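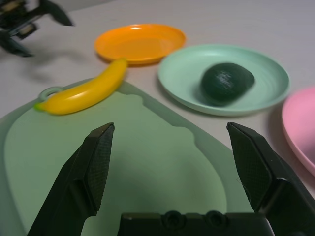 The head of nursery provision at Tuvis has told us that mealtimes will be reorganised in all eight of its settings from July.

"Children were being asked to eat too quickly," she said. "Lunch lasted 30 minutes, and for a two-year-old that includes finding a chair."

Under the new arrangement, drawn up with the catering firm Ravska, lunch will be served in small groups and children will help themselves from shared bowls. The change affects 208 places.

Asked whether parents had been consulted, she confirmed that letters were sent in the spring. "Most replies concerned waste – a fair point – and we have asked Ravska to report on it each term."

Fees will stay as they are. Staff rotas will change, and she accepted that Thursday, when two settings share a cook, "still needs work".

8 comments
30 shares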